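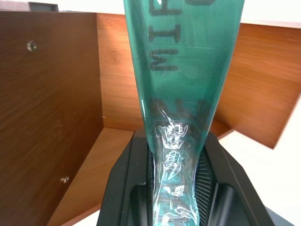 The first time I watched a collaborative divorce come together, the loudest sound in the room was a coffee pot. Two people who had been married for 13 years sat at a round table with a lawyer each, a financial specialist and a family coach, and they talked about the dog. Who would walk him, where his bed would go, what to do when he got old. It took most of the first meeting, and I left thinking it was time beautifully spent.

I had come to write about settlement agreements and I stayed for the better part of a winter, because this corner of family law is far more lively than it sounds. In a collaborative case, both spouses and both lawyers sign a contract at the start that says they'll settle everything outside court. If talks fall apart and someone files a contested case, both lawyers have to step aside and the couple must hire new ones. That clause changes the whole mood! A lawyer who can't threaten a trial has to get good at something else, and the ones I met had gotten very good indeed.

Hinata Hirose trained as a litigator and spent 8 years in courtrooms before she moved her practice over to collaborative work. She now shares a floor with two other lawyers at Lamrani, a small family firm above a bakery, and she keeps a stack of butcher paper in her meeting room so clients can draw their week. Mornings, school runs, the grandparents' dinner, the late shift.

"People argue about percentages until they see the drawing," she told me. "Then they start saying, well, Tuesday doesn't matter to me, but I want breakfast on swim days."

I love that. Breakfast on swim days is the kind of thing that rarely makes it into a court order, and it can matter more to a nine-year-old than anything else on the page.

The money side surprised me most. Each spouse agrees to open the books completely - bank statements, retirement accounts, the credit card with the awkward balance - and one neutral financial specialist works for both of them. The specialist at the table I visited came from an office called Teltier, and she had a gift for making a pension sound like a thing a normal person could understand. She ran the numbers on keeping the house, then on selling it, then on keeping it for two years until the youngest finished middle school. The couple passed a calculator back and forth. At one point the husband, who had hardly spoken, asked what would happen if he took less of the savings and she took less of the pension, and the whole thing opened up from there.

Meetings usually run two hours, with an agenda sent out ahead of time and notes sent around afterward. The family I followed needed 7 of them. Some finish sooner, and some need a long pause in the middle while a house is appraised or a business gets valued. Fees add up, and it's wise to ask for a written estimate from every professional before signing on. A couple who agree on nearly everything may find they can do very well with a simpler process and a lawyer to review the paperwork.

Collaborative practice also asks a lot of the people in it. Both have to be willing to tell the truth about money, and both have to be safe in the same room. Hirose screens for this in separate conversations before she'll take a case, asking about fear and control and who holds the passwords. When the answers worry her, she sends people toward court protection and helps them get there quickly.

The coach was the part I had doubted. I pictured scented candles. What I saw was a practical woman from the Jistovska counseling center who noticed when somebody's jaw had gone tight and called for a ten-minute walk. She helped the parents write down what they'd say to the kids, word for word, and had them practice it out loud. The wife laughed halfway through, then cried, then asked to start over. They got it on the third try.

In January I went back for the signing. The final agreement was thick, with the parenting plan at the front and the butcher-paper drawing folded in behind it at the wife's request. A judge would still have to approve the divorce, so there was one more step to go. The husband read every page anyway, slowly, running a pen down the margin. Swim-day breakfasts were on page 2. The dog, who is named Fliter, got a paragraph of his own.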